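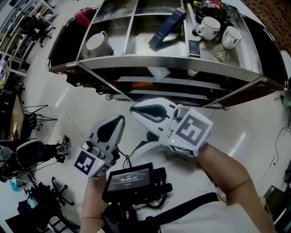

Handheld pair at the shelving unit, cube markers fitted, timer at 00:00:17.

We use cookies to remember your preferences and to measure visits to this forum. Manage settings or accept all.

Handheld grippers: marker cube checks and pad care

ona_zarins
I am responsible for the upkeep of the handheld gripper station at Vevik and should be grateful for comments on our maintenance routine before it is issued on 8th July. The text at present reads as follows.

Before each session the operator shall confirm that the green LED on each marker cube is lit, that the printed faces are clean, and that neither cube can be turned by hand on its mount. Jaw pads are to be wiped with a dry cloth and inspected for lifting at the corners. The cable is to be led towards the chest rig with enough slack for a full reach to the back of the shelf. After every 50 sessions the pads are replaced in pairs.

The mugs are the items that concern me most. Glazed handles mark the pads sooner than boxes or cloth do.

T_Krumina
Thank you for circulating this. I must disagree with the interval. At Mernisa we replaced pads at 50 sessions until November and found that those used mainly on crockery had hardened well before then. We now inspect at 10 and replace at 40, or earlier if a pad has gone shiny. I would also ask that the cloth be slightly damp. A dry one moves the dust about and leaves it in the grooves.

gakadine_workshop
We cannot support the damp cloth. Two of our pads came away from the fingers after a month of it, and the adhesive was plainly the part that had failed. Dry cloth, then a soft brush.

T_Krumina
The adhesive may differ between our units. Ours is a film supplied by Kütt. Which do you use?

gakadine_workshop
A liquid contact adhesive, applied in house. I accept that this could account for it.

ona_zarins
Ours is also the Kütt film. I shall permit a damp cloth for film-mounted pads only and state this in the text. On the interval, I am content to adopt inspection at 10, but I should prefer to keep 50 for replacement until we have our own records.

bench_four
May I raise the cubes? A lit LED shows that the cube has power and says nothing of whether it sits square. We had one that was firm to the hand and still 3 mm out after a fall. We keep a simple printed jig – a block with a recess – and seat each cube in it once a week. Any cube that rocks is taken out of use and the pair recalibrated.

T_Krumina
I support that. Please recalibrate both sides, even where only one cube has been moved.

gakadine_workshop
Both sides seems excessive to me. We recalibrate the affected side and have had no complaint.

ona_zarins
The jig check will be added as a weekly item. As to recalibration, I shall write "the affected side as a minimum" and leave the remainder to the station lead. bench_four, would you kindly post the jig dimensions?

bench_four
Certainly. I will measure ours and post them in this thread.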